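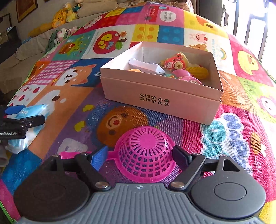 About Research News Events People Contact

News > Research > Robotics

Prestitz Project Extends Home Recordings of Toy Tidying

Sunday, July 21, 2024

The Molau Institute has completed the first stage of recording for Prestitz, its research project on teaching robots to put household objects away. The stage produced 1,960 demonstrations that passed review, all of them made by people working with hand-held grippers in their own living rooms and playrooms. A second stage will begin in August with a wider range of homes and a revised set of instructions.

The project is concerned with a task that most families know well. At the end of the day, toys are spread over a floor, and someone has to pick them up and return them to a box. For a learning system the task is demanding. The objects differ in size, shape and surface, they lie at any angle, and they often touch or cover one another. A play mat printed with animals, fruit and lettering adds a further difficulty, as the system must tell a toy from a drawing on the surface under it.

Demonstrations are made with a pair of grippers, one for each hand. Each carries a camera that records the approach, the grasp and the release from close to the fingers. The person making the demonstration moves naturally through the room, and no robot has to be brought into the home. Once a recording has been reviewed, the movement of the grippers is matched to the video and passed to the team that trains the control model.

Tài Lã, who leads data collection for Prestitz, said that the value of the first stage lay in its ordinary settings.

"A laboratory table gives us the same light and the same background every time," Lã said. "In a home, daylight comes in from a window at one end, there is a couch to work around, and the toys are the ones the family already owns. We asked participants to leave their rooms as they normally would be. The model needs examples from those rooms if it is going to work in them."

Sessions were held in 12 homes in Stallness and the neighboring district of Nisbet. Participants received a half day of training, after which they worked to a schedule agreed with the institute. Each session opened with a calibration of both grippers, followed by a set of short recordings. The starting layout was changed between recordings, so that the same item might be presented upright in one and upside down in the next.

Instructions for the first stage covered three kinds of action. In the first, a single object is lifted from the floor and placed in an open box. In the second, an object is taken out of a box that already holds other things and set down on the mat. The third calls for both hands, with one gripper steadying the container while the other places or removes an item. Participants were asked to use containers already in the home, and many chose cardboard boxes that had once held fruit or other groceries.

Lightweight plastic baskets received particular attention. The slots and openings in a basket give a gripper many possible places to take hold, and only a few of them allow the basket to be lifted level. When a basket is turned over, its rim is against the floor and the choice of grasp changes again. Reviewers asked for additional recordings of baskets in both positions after early training runs showed that the model handled them less reliably than balls or solid figures.

Of the recordings submitted in the first stage, 291 were set aside during review. The most frequent cause was a loss of tracking when one gripper passed behind the other. Others were set aside when an object left the camera's view before the grasp was complete. Recordings in which a participant dropped an item and picked it up again were kept and labeled separately. According to the project team, these are useful for teaching the system how to recover – a subject on which few examples were available when the work began.

"We had to explain to participants that a dropped toy was no reason to stop," Lã said. "Several of them apologized for it in their session notes. We would like to have more of those recordings in the second stage, provided that they happen in the normal course of the work."

Privacy arrangements were reviewed before the first session and will remain in force. Participants choose which room is used and may withdraw a recording at any point before it is added to the training set. Recordings that show a face, mail or a personal document are removed or masked. Children are not present while recording is under way. Sound is not retained.

The revised instructions for August make two changes. Participants will be asked to vary the height from which they approach an object, as the first set contains a large share of low approaches from directly in front. They will also record the same layout at different times of day. The institute expects this to help the model deal with strong daylight, which can wash out pale objects near a window and leave furniture beside it in shadow. Soft toys, which were left to the choice of each household in the first stage, will become a required part of every session.

Training on the reviewed demonstrations is being carried out at the institute's Stallness site. The resulting model will be tested on a two-armed robot in a furnished test room, using toys and containers that do not appear in the recordings. Results from that test will be compared with those of an earlier model trained on laboratory demonstrations alone. The institute intends to publish its recording instructions and its labeling guide with the results.

Residents of Stallness and Nisbet who wish to take part in the second stage may apply to the Prestitz project office. Applicants must be 18 or older and able to set aside an area of open floor for the length of a session. Equipment is delivered and collected by the institute, and participants are paid for both training and recording time.

Related news

Prestitz opens applications for second recording stage
Labeling guide for two-handed tasks updated
Test room at Stallness site ready for use
Nisbet open evening on robotics in the home
Molau Institute revises privacy rules for home recording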